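Ninety Days of Going to Bed Like a Grown-Up

2 August 2025

I missed posting for most of July and a few of you wrote to ask if everything was all right. It was, and thank you for asking! I was asleep. I mean that pretty literally. I have spent the last 90 days trying to get myself onto a normal sleep schedule after a lifetime of being a terrible night owl, and one of the first things to go was the late-night blogging session, where I would sit down at eleven to "just fix a couple of sentences" and look up to find it was 2 in the morning and I had a brand new post about soup.

Some background for anybody new. I have been a bad sleeper ever since college. I don't have anything wrong with me that a doctor could find (I asked), I just never wanted the day to be over. My mother used to say I fought sleep as a baby as if someone was trying to cheat me out of something, and I guess I kept that up for a few more decades. When I worked the late shift at Dralteck it didn't matter much, and I even felt a little smug about it. Everyone else was yawning and I was wide awake and doing inventory. But then we moved to Clollis, and my new job starts early, and the bus that gets me there leaves even earlier, and all last winter I was a ghost. I fell asleep at the dentist. I put the cereal in the refrigerator and the milk in the cabinet, which I had always thought was something people only did in comic strips.

So in the spring I made up my mind. I picked a bedtime, told my husband what it was so he could nag me, and went at it with a great deal of enthusiasm and very little idea of what I was doing.

The first two weeks were awful. I'd like to tell you I drifted right off, but what happened was that I lay there at ten o'clock with my eyes wide open, listening to the neighbors' sprinkler and thinking about every dumb thing I said in the ninth grade. Then at 4 I would be awake again, and at that hour there is no problem so small that it can't be turned into a disaster. I once spent a good long while convinced I had never mailed our taxes. (I had. I got up and checked, and then of course I was up for good.)

What I had been doing all my life in those moments was picking up the phone. You know how it goes. You look at the time, and then you look at the weather, and then you're reading about a couple you've never met who are remodeling a lighthouse. It had been the last thing I looked at every night and the first thing every morning for so many years that I didn't even think of it as a habit. I thought of it as resting.

I didn't want to get rid of it, I have family who might need to reach me. But it did get a place to live that isn't my pillow, and I went back to using a plain clock to wake up by, the way we did when I was a kid. 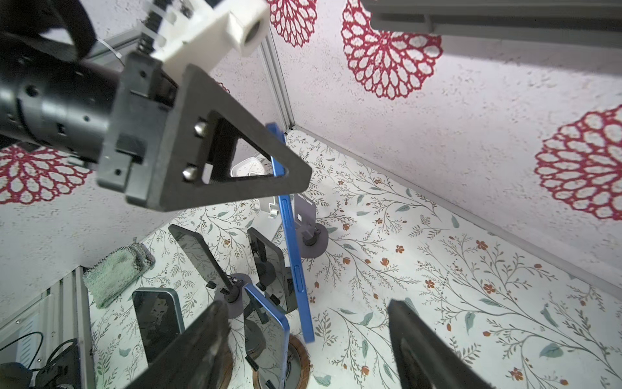 Blue phone, silver stand, white alarm clock.

I can't say enough good things about a clock that only tells you the time. It doesn't have any opinions and it has never once shown me a lighthouse. My husband thinks the sound of the alarm is harsh, and he's right, but it gets me on my feet, and the old one - the soft harp music on my phone - I had learned to sleep straight through. I had even started dreaming to it.

The second change was coffee, and this was the one I argued with myself about the longest. I love coffee. I love the afternoon cup most of all, the one you have when the lunch dishes are done and the day still has some stretch left in it. There's a little place called Suvetti two blocks from my bus stop and I had been going in there on my way home nearly every day, for the cinnamon roll as much as anything. I tried switching to decaf, and the decaf was perfectly fine, but I could tell that the girl behind the counter was a bit let down for me. Now I go in with my book, get the roll and a mint tea, and stay until the next bus. The tea isn't coffee and I won't pretend it is. But I'm sleeping, so there we are.

The third change was supper, and I hadn't planned on it at all. When you go to bed at ten you can't very well sit down to a plate of spaghetti at nine, and we had been eating at nine for years. We'd both come in tired and pick at crackers until somebody gave in and cooked. Now we eat at six-thirty like my grandparents did, and at first it felt like we were living in a hotel for older folks, but I have come around to it completely. There's a whole evening on the other side! We've been taking walks down to the end of Chisholm Road, where the sidewalk stops and the fields start, and coming home with our shoes full of grass seed. I had lived here most of a year without knowing there was a creek down there. There are frogs in it, very loud ones.

Eating early has also made me a little more particular about the table, and I didn't see that coming either. When supper was crackers over the sink there wasn't any point in a tablecloth. Now I put one on and leave it on. I like having leaves and buds printed on something in the house all year round, seeing how I can't keep a real plant going for longer than it takes to learn its name.

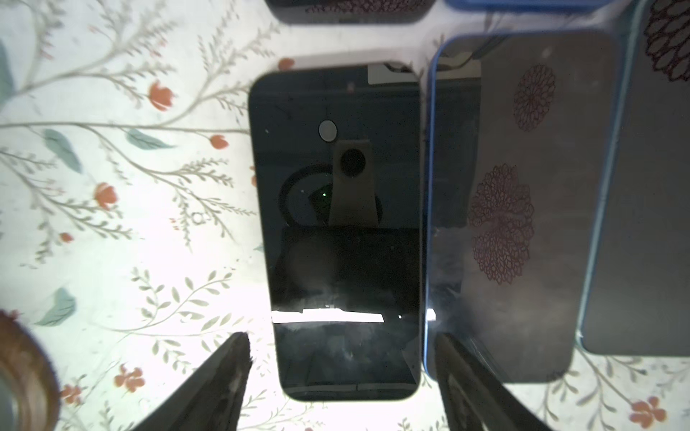

I've also started cooking things that take a while, mostly beans and big pots of rice and the tomato thing with the eggs that I wrote up last summer. It's a lot easier to be patient with an onion when you aren't starving. If you've tried my recipes before and found them a bit hurried, I think you'd be right, and I may go back and redo a few of them now that I know what it's like to let the pan do its work.

Reading before bed is the part I was sure I would fail at. I used to be a big reader, the kind who had to be told to put the book down at the dinner table, and somewhere along the way I stopped being able to get through more than a page. So I did the opposite of what everyone recommends and picked out the longest novel on the shelf, a family story that runs to more than 600 pages and that I'd been moving from apartment to apartment since before I was married. I told myself that if it was dull, so much the better. It wasn't dull! I had to set rules for myself. One chapter, lamp off. I broke the rule when the barn burned down and again when the sister came home, and both times I paid for it the next day, but I can't be sorry about it. I finished it in the middle of July and felt a little lonesome afterward, and I haven't settled on the next one. If you have a long book you love, please leave it in the comments. I don't do well with anything where a dog dies.

Now for the things that didn't help, in case you're thinking of spending money. I bought a lavender spray and it made me sneeze. I bought a special pillow with a dip in the middle, and I woke up feeling as if I'd been packed for shipping. It belongs to the cat now. I tried one of those breathing exercises where you hold it and let it out slowly, and I got so worried about whether I was doing it correctly that I had to get up and have some toast. I tried wearing socks to bed, and that one I can't really judge, since I kicked them off every night and found them days later down by the footboard. My husband swears by a fan. The fan is all right.

What did help with those 4 a.m. wake-ups, oddly enough, was a notepad. It's a cheap one from the drugstore that I keep on the floor on my side. When I wake up worried I write the worry down without turning on the light and then I lie back down. In the morning I can hardly ever read it. One page says what looks like "goose form" and I have been over it and over it and I still have no idea. Whatever the goose form was, it was very urgent, and it has apparently been fine without me.

I should say that it hasn't been a straight line. My sister came to visit in July and we stayed up talking until all hours for three nights in a row, and I was right back to cereal in the refrigerator by the end of it. It took me the better part of a week to climb out. I was pretty down about it, too, and thought I'd thrown away all that work. But it came back faster than it did the first time around, and I wouldn't give up those nights on the porch with her for all the sleep in the world.

And the mornings, I have to tell you about the mornings. I always thought morning people were showing off. But it's so quiet! The light comes in sideways over the garage across the street, and the man on the corner is out in his robe having a talk with his tomatoes, and I've got time to sit down with my one cup (I'm allowed the one) before anybody needs a thing from me. Some days I write a letter. Some days I just sit there with my feet up on the other chair. This whole post was written before seven, a little at a time, over several mornings, so if it wanders more than usual then that's why.

I'm going to keep on with it through the fall and see what happens when the clocks change, which I'm dreading. I'll put the tomato and egg recipe up again next time with the onions done properly. And do send me those book titles, I'm down to reading the back of the oatmeal.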